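Le devis de Killstead

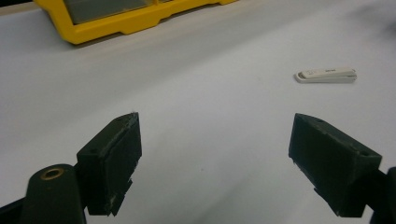
Combien de pinces faut-il prévoir quand on équipe un atelier pour la première fois ? Une par poste, plus une de rechange pour l'ensemble, et un budget à part pour les doigts, qui s'usent bien avant le reste.

Cette phrase, je l'avais recopiée en haut de mon cahier, et je la relisais à quatre heures du matin dans la cuisine de l'atelier, avec un café infect et le devis de Killstead étalé devant moi. Quatorze lignes ! J'avais demandé un prix pour deux pinces, moi, et on m'envoyait un roman (avec des notes de bas de page, en plus).

Il faut dire que Sudholm, c'est tout petit. On trie et on range des objets de trousse de toilette pour des hôtels : des limes, des coupe-ongles, des peignes. Jusque-là tout se faisait à la main, et puis la chaîne Farah nous a promis un contrat pour décembre, à condition de tenir la cadence. Alors la patronne m'a regardée, moi qui avais eu le malheur de réparer l'imprimante au printemps, et elle m'a dit : « Tu t'occupes des robots. » Voilà comment on devient responsable des achats.

La ligne 3 du devis me rendait folle. « Doigts de remplacement, la paire : 48 euros. » Quarante-huit euros pour deux bouts de plastique gros comme mon pouce ! J'ai sorti la calculette. Onze paires dans l'année, d'après le commercial, ça faisait 528 euros. Chez Handale, le concurrent, le lot complet était à 508, livraison comprise, mais il fallait changer les supports, et les supports, bien sûr, n'étaient pas dans le lot. J'ai refait le calcul trois fois. J'ai même dessiné un tableau avec des couleurs — le vert pour Handale, le rouge pour Killstead — et au bout d'une heure tout était marron parce que j'avais renversé mon café dessus.

Alors j'ai fait ce que je fais toujours quand les chiffres m'embêtent, je suis descendue voir la machine. Killstead nous avait prêté une pince de démonstration. J'ai allumé, j'ai posé un coupe-ongles sur la table et je me suis assise en face, comme devant quelqu'un qu'on va embaucher.

« Bon, je lui ai dit. Tu me coûtes combien, toi ? »

Elle s'est ouverte. Elle s'est refermée. Elle a pris le coupe-ongles du premier coup, l'a tenu en l'air une bonne seconde, puis l'a lâché dans mon café froid.

J'ai ri toute seule dans l'atelier, vraiment ri, avec les larmes et tout. Ensuite j'ai repêché le coupe-ongles, je l'ai essuyé sur ma manche et on a recommencé. On a recommencé jusqu'au lever du jour ! À la fin elle le posait dans le bac, bien droit, et moi j'avais ajouté au crayon une quinzième ligne au devis : « Formation, pour la pince et pour moi. » Avec un prix, parce que mes nuits aussi, ça se budgète.

La patronne est arrivée à sept heures. Elle a regardé le tableau marron, puis la quinzième ligne, puis ma tête.

« C'est quoi, ce montant ?
— Mes heures.
— Et Handale, alors ?
— Il faut changer les supports. »

Elle a soupiré, elle a cherché son stylo dans toutes ses poches, et elle a signé pour Killstead. Puis elle a voulu boire dans ma tasse, et je n'ai pas été assez rapide pour l'en empêcher.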